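Trabajo de fin de asignatura: Política comercial comparada
¿Sirve de algo la ventanilla digital? El caso del acuerdo entre Plorkamside y Faltier

1. Planteamiento

El acuerdo de facilitación del comercio entre las regiones de Plorkamside y Faltier se presentó como un salto hacia la exportación sin papeles. Según la nota de prensa conjunta, cualquier pequeña empresa podría tramitar por internet el certificado de origen y la declaración de salida. Nuestro grupo quiso comprobar cuánto de eso se sostiene con datos. Adelantamos que poco.

2. Datos y método

Trabajamos con el registro público de solicitudes de la plataforma Adurance, que gestiona la ventanilla. Descargamos en marzo los 303 expedientes abiertos por empresas de menos de cincuenta empleados y anotamos en cada uno la vía de entrada, las subsanaciones y el estado final. También leímos el texto del acuerdo y sus dos anexos técnicos, bastante más cautos que los discursos que los acompañaron.

3. Resultados

De los 303 expedientes, 213 figuran como «tramitación digital». La cifra aparece en todos los folletos y conviene desconfiar de ella. El registro llama digital a cualquier solicitud que haya empezado en la web, aunque luego se exigiera entregar el original sellado en una oficina. El anexo segundo permite pedirlo «cuando proceda», y no define cuándo procede. 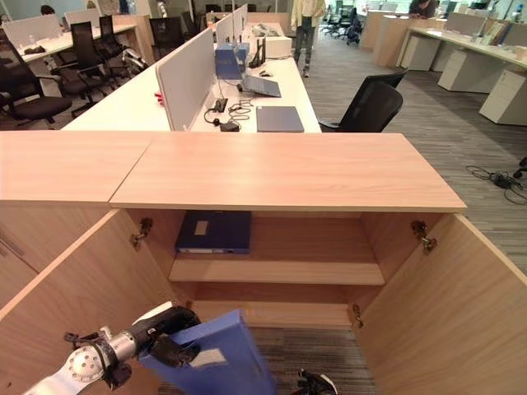 Tampoco el plazo convence. El acuerdo promete resolver en cuatro días hábiles, pero el reloj se detiene con cada subsanación y el registro no publica cuánto dura la parada. Un expediente puede cumplir el plazo sobre el papel y haber tenido la mercancía esperando todo el mes. La consultora Twal, autora del informe de evaluación, da por bueno el dato sin comentar este detalle.

4. Limitaciones

No pudimos entrevistar a ninguna empresa exportadora; escribimos a varias y no contestaron. Tampoco tenemos datos anteriores al acuerdo, de modo que no sabemos si antes se tardaba más. Quien defienda la plataforma puede decir, con razón, que nuestra crítica va dirigida a la estadística y deja sin medir el servicio.

5. Valoración

Con lo publicado no se puede afirmar que la ventanilla haya abaratado exportar. Pediríamos que Adurance separase los expedientes íntegramente digitales de los mixtos y que publicase las fechas de cada parada.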